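Minwood Residents' Forum
Board: Building Rules and Common Areas
Topic: Proposed quiet hours and the hard flooring rule

Kullari_Secretary wrote:
Members are invited to comment on the draft amendment to the house rules before the Saturday meeting. The draft has two parts. Part one moves the start of evening quiet hours from 10 p.m. to 9 p.m. Part two requires owners who install hard flooring to place an approved underlay beneath it and to submit the receipt to the management office. The present rules were adopted when nearly all units had carpet, and the office has received a growing number of complaints concerning footsteps, dragged chairs and dropped objects.

Written comments posted in this thread will be placed before the board. Please keep remarks to the subject of the draft.

unit_six_owner wrote:
I wish to record my support for part two and my opposition to part one. Noise from a bare floor is the same nuisance at 4 p.m. as it is at 9 p.m. A change of hours places a burden on every household, including those that have always been considerate, and does nothing about the cause.

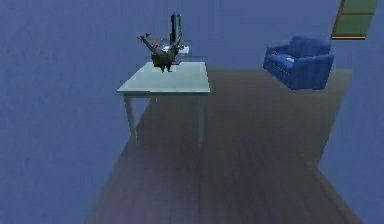 The draft should also state plainly whether it applies to floors already laid. If it does, owners who followed the rules in good faith would face the cost of lifting and relaying an entire room. I would ask the board to limit the requirement to new work and to let existing floors be treated with rugs and felt pads.

Drosten3254 wrote:
I must respectfully disagree with the previous member on existing floors. The household below does not hear the date of installation. If new floors only are covered, those of us now living under old ones will see no benefit for many years. A grace period of 6 months would be fair to all parties.

With regard to rugs, my own experience has been mixed. A rug under a dining table reduces the sound of chairs. It does very little for a hallway, and a hallway is where most of the walking takes place.

unit_six_owner wrote:
A grace period delays the cost but does not remove it. I would accept a requirement that a fixed share of each room be covered, provided that kitchens and bathrooms are exempt.

Mai_Block_Rep wrote:
On behalf of several households in the Mai block, I submit the following points.

First, the term "approved underlay" is not defined. Members need to know who approves it and by what standard.
Second, the draft contains no procedure for a disputed complaint. At present the office sends a letter to the unit above, and on 2 occasions last winter the letter went to the wrong unit.
Third, the proposed fine of $200 should not be charged on a first complaint. A written warning should come first.

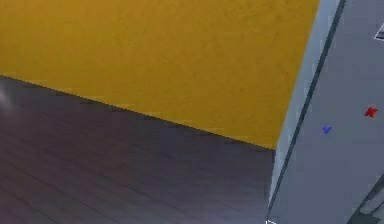
Reading time: 2 minutes

Our households are divided on the 9 p.m. start. Parents of young children generally favor it. Members who work late shifts do not, as they return home and prepare meals after that hour. A suggestion was made that the earlier time apply from Sunday through Thursday only, and I ask that this be considered as a separate motion.

quiet_on_the_third wrote:
I support the draft as written. The rules cannot provide for every work schedule. Cooking a meal is not a breach of quiet hours now and would not become one – the existing text refers to "unreasonable" noise, and the amendment does not alter that word.

Drosten3254 wrote:
That is correct as to the text, but the word has been read very differently by different members. A short list of examples would help.

Kullari_Secretary wrote:
Thank you to all who have commented. The two parts of the draft will be voted on separately. The Sunday through Thursday proposal has been added to the agenda as a motion from the Mai block. The office has been asked to supply a definition of approved underlay, and it will be posted here once received. Comments remain open until noon on Saturday.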